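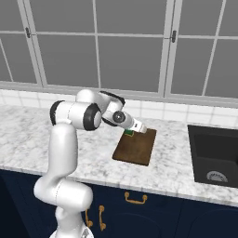
Tustwood Home Forum > Kitchens > Countertops and cutting boards

Sealing marble, how often?

bajpai_m
We moved into a place in Tustwood with marble counters and I have never owned stone before. The seller left a note saying it was sealed 2 years ago and that was it. No product name. Water left by the sink overnight makes a dark spot that fades by lunch. Do I need to reseal the whole thing or just the sink side? Also is there any point in sealing marble if lemon juice is going to mark it anyway?
Madhu

gravelpit
Whole thing. If you only do the sink side you may get a slight difference in sheen where you stop. Do the water test first in several spots. Put down a spoonful of water, wait 15 minutes, wipe, and look for a dark patch. If it darkens anywhere other than the sink I would stop arguing with myself and do all of it.

Lemon is a separate problem. Sealer slows down stains. It does nothing for etching, where the acid eats the polish.

Oreg_Lynn
I disagree on doing the whole thing. I have done only my sink run for 13 years, honed Menzies stone, and there is no line. If the far end still beads water it won't take sealer anyway. It just sits on top and goes cloudy and then you are out there buffing haze off.

gravelpit
Honed is different. On polished you can see it in afternoon light. And you only get haze if you leave it on too long. Wipe it off when the can tells you to.

Oreg_Lynn
Mine was polished when I bought it. I had it honed after the second year because I was sick of looking at ring marks from glasses. Best money I spent on that kitchen.

bajpai_m
I did the water test in 4 places. The sink side darkened, the other three did not. No idea whether mine counts as polished. It is shiny but not mirror shiny.

tenpenny
That's probably polished with some wear on it. What do you clean it with? The people before us used vinegar spray on everything and the counter by the stove was dull all over.

bajpai_m
Dish soap and water. I can't speak for the seller.

tenpenny
Fine, keep doing that. Rinse it though, soap film looks like etching and people panic.

h_rusk
Which sealer? I used the Zarkelier one and it was OK but the smell hung around for almost a week. My brother in Zenham uses a water based one and has to redo it every year.

gravelpit
Any penetrating sealer that says it is for marble. Stay away from anything that says topical or high gloss.

Oreg_Lynn
Agree with that at least. Try it in a corner first. And get your cutting board up off the stone at night, a wet board left flat will leave a shadow. I stand mine on edge by the toaster.

bajpai_m
Mine has been lying flat next to the sink this whole time, so that may be part of it. I'll move it, let the counter dry out for a couple of days and test again before I buy anything.

bajpai_m
Update, 8 July 2026. Tested again after 3 days dry. Still darkens by the faucet but the patch is smaller. I'm going to do the sink run only and leave the rest.

gravelpit
Your counter. Tape the edge and feather it a little with the cloth when you pull the tape.

Oreg_Lynn
No tape. Just wipe past where you stopped.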